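The card box comes down off the shelf
23 December 2020
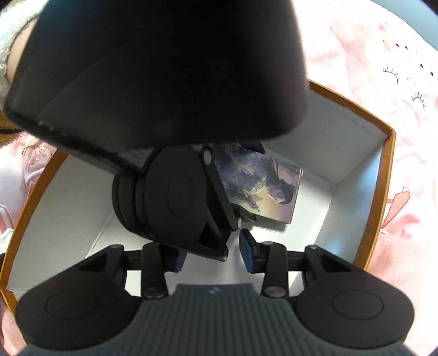
One of the painted cards, all blues and greys and purples, over the white floor of the box.

I had every intention of wrapping presents tonight. The paper is out, the sticky tape is out, and I even found the good scissors, which had been living in the garden drawer since March for reasons I can't recall. Then I went looking for gift tags and pulled down the card box instead, and well, you know how that goes. Two hours later I had a cold cup of tea and not a single thing wrapped.

If you've been reading here for a while you'll remember the card box, or at least you'll remember me complaining about it. I keep everything that's illustrated and smaller than a paperback. Postcards, art cards, the little prints that shops tuck in with your order, birthday cards with a picture too nice to throw in the recycling. I started when we lived in Droltport and there was a stationery shop called Minami at the bottom of our street, and I would go in for envelopes and come out with envelopes and a card. It adds up! When we moved to Flerkthorpe the collection filled two shoeboxes and an old biscuit tin, and I told myself I'd sort it all once we were settled.

So tonight I sat down with all the soft pink and white things spread out underneath (I do like somewhere cosy to sort) and made a start. The card I keep going back to is the one with the long dark hair. I love the colours in it, that muted blue sliding off into grey and purple, and then a patch of pale gold low down on the right, like a lamp left on in another room. I've never known who painted it. There's nothing on the back except the price in pencil, and I've looked through the Minami catalogue more than once without any luck. If anyone recognises the style, please leave me a comment, as it would make my Christmas.

My sorting method, for those who asked last time, is by colour. I tried doing it by artist and ended up with one enormous pile of unknowns. I tried doing it by size and that looked lovely for a day, but I could never find anything. Colour works because it's how I remember them — I'll think of "the grey one with the boats" long before I think of a name. The blues and purples are at the front now, then the greens, and the reds are at the back with the Christmas ones, which is silly timing, but there you go.

I've also ordered an album from Flateo that holds up to 200 cards in clear pockets, so the favourites can come out of the cardboard and be looked at properly. It won't arrive until the new year. I'm going to have to be strict about what goes in and I'm already making excuses for the doubles.

Oh, and I did find the gift tags. They were in the biscuit tin, under a bundle of old birthday cards from my aunties, so of course I had to read all of those as well. The wrapping will have to be tomorrow, after the shortbread and before the neighbours pop in. Merry Christmas to you all, and if you've got a box like mine in the cupboard, I'd love to hear what's in it.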